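My small bank got named in a lawsuit over a client's payments – should I move my money?

Asked by Latifa Kamel

Hi all! I keep my savings and a business account at Sistby, a little private bank in Gilusdale. On Tuesday I read that it's one of the defendants in a civil suit over bribes one of its corporate clients is supposed to have paid. The bank says it had no idea. I have over 800 invoices a year going through there, so switching would be a real pain. Can a court freeze my account too? And does being sued mean the bank is in trouble?

3 answers

Diarmuid Ní Bhriain
Great question, I love this stuff! Being named is only an accusation. In a civil case the plaintiff lists everyone the money may have passed through, and banks end up on that list a lot. A freeze order normally covers the accounts of the people being sued, so a regular customer's balance is left alone. What can hurt you is a correspondent bank getting nervous and cutting the bank off, and then your foreign transfers get stuck for weeks.

So do two things. Ask in writing which correspondent they use for dollars, and check the deposit insurance limit where the bank is licensed. If you're over the limit, move the extra.

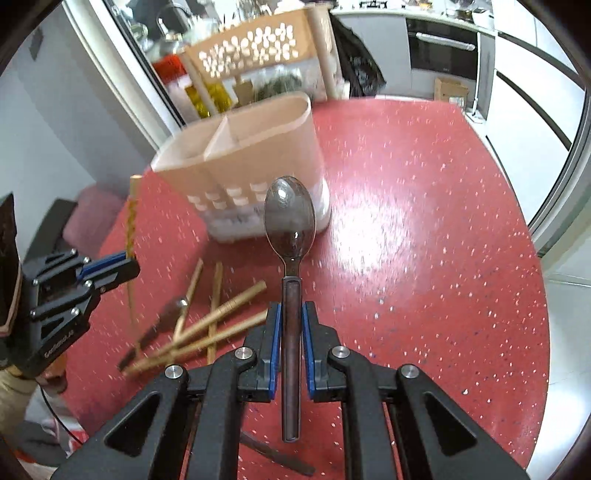

Also get hold of the complaint itself! Court filings are usually public and they're a wonderful read once you get past the first few pages. Mine was 187 pages (a different bank, years ago) and the part about the bank was only a page and a half – very calming.

kramer_levo
get out now, they always know

Anonymous
Second the correspondent thing. I opened a backup account in July and just run payroll from it. Took me 2 visits.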